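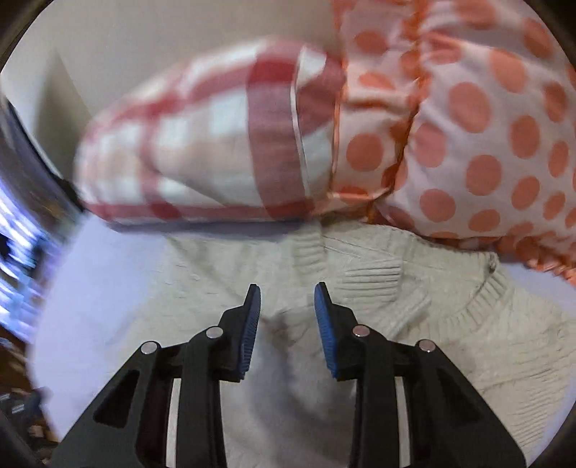

A hand-held gripper open over a cream knit sweater, Braslow.

Count homes, then hours

Lumturie Spahić's group at Braslow trained a folding policy on 535 demonstrations, all recorded by people holding a gripper in their own bedrooms. The paper leads with the total. I think the more useful figure is 25, the number of homes. A knit on a strange bed is a hard test – the lab table at Onsri never was. Papers like this should report results home by home, with the worst one printed first.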